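Cleaning and Storing Old Cards: Tips I Tested Before Believing

Most card care advice gets passed along by people who have never tried it on a card they cared about. I bought a shoebox of beat-up commons at the Flirkby flea market in June, 200 of them for pocket change, and used them up on the tips I kept hearing. Some held up. More didn't.

The pantyhose trick for wax stains

You know this one. Old pack, wax on the back of the bottom card, rub it with a scrap of nylon stocking and the wax lifts off. It does work on the glossy front of a card, if the wax is sitting on the surface. It does very little for the bare cardboard back, where the wax has soaked in. I rubbed one back until the printing started to fuzz and the stain was still there. If you're going to try it, use small circles and barely any pressure, and quit as soon as you see ink on the nylon.

Gum stains

Leave them. I tried a plastic scraper, a white eraser and a cotton swab with a dab of plain water. The scraper left a groove. The eraser took off the gum dust and a stripe of the card with it. The swab raised the paper in a little blister that never went flat again. A gum stain is at least an honest defect. Anyone who looks through enough old cards has made peace with them.

Getting cards out of an album

People ask about this more than anything else, mostly because so many kids used those "magnetic" sticky pages or plain school glue.

The hair dryer method: low setting, aimed at the back of the page and kept moving. After a short while the adhesive softens and you slide unwaxed dental floss under one corner with a gentle sawing motion. I got 20 cards off a sticky page this way and ruined 3, all of them because I got impatient and lifted with my fingers. Those aren't bad odds for commons. I wouldn't take them with anything good.

The freezer method: page in a zip bag, overnight in the freezer, and the cards are supposed to pop right off. Mine didn't pop. One cracked across the middle. I've seen this tip on a dozen sites in nearly the same words, which makes me wonder how many of those people own a freezer.

Stickers that were already stuck in an album are another matter. Cut around them and keep the piece of page. A peeled sticker has a mangled back and curls up like a dead leaf.

Flattening a curl

Put the card in a penny sleeve, the sleeve in a rigid holder, and the holder under a couple of heavy books. Wait a couple of weeks. That's all there is to it, and it costs next to nothing.

The steam version goes faster and I don't care for it. The card comes out flat, sure, and slightly thicker than its neighbors, with a dull look to the gloss. Bheki Naidoo at the Duvska card show swears by a humidity box with a damp sponge in one corner. He showed me his results and I'll admit they looked fine. He also wouldn't let me take one out of the sleeve.

Sleeves and pages

Look for polypropylene or polyester and skip anything that smells like a new shower curtain. That smell is PVC, and the old soft pages will go oily and stick to the card. If you inherited a binder from the eighties, move the cards this weekend.

Past that, I don't see much difference between brands. I've used the Sivach sleeves and the cheap ones side by side for years. The Sivach package says "archival" on it in four places. The cards look the same to me. What matters more is putting only one card in each sleeve. Two cards back to back save money, but they rub.

Rubber bands

No. Not loose ones either.

Silica gel packets

Everybody says to save the packets from shoe boxes and toss them in with your cards. A packet that has been sitting out on the closet shelf has already soaked up about all it's going to, so you're storing a bag of damp beads. Buy fresh ones that change color, and dry them out in a low oven when they turn. Or put the money toward a cheap humidity gauge and find out whether you have a problem in the first place. My hall closet didn't. My basement did, badly, and no number of packets was going to fix it.

Boxes

Plain white cardboard boxes are fine. Fill the empty space with a folded piece of clean paper so the cards don't slump, because a row that leans for a few years will stay leaning. Don't pack it so tight you have to pry them out, either. If you can't slip a finger in at the end of the row, it's too full.

I tried the Frandsen box with the foam lining and the snap lid. Nice box. The foam started shedding crumbs by the second summer and I went back to cardboard.

Tobacco cards and other really old paper

If you have something from 1890 or thereabouts, ignore every tip on this page. Don't wipe it, press it or warm it up. Put it in a rigid holder a size too big so the corners don't touch, and keep it in the dark. Old card stock can be brittle in ways you don't find out about until a corner is in your hand. 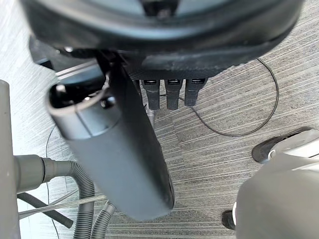
Sunlight is the other thing I'd worry about before any of the fancy stuff. I left one common on a south windowsill and its twin in a drawer, and by the end of the summer the reds had gone to a weak pink. The one behind "UV protecting" plastic faded too, only slower. Hang a photocopy on the wall and keep the card in the drawer.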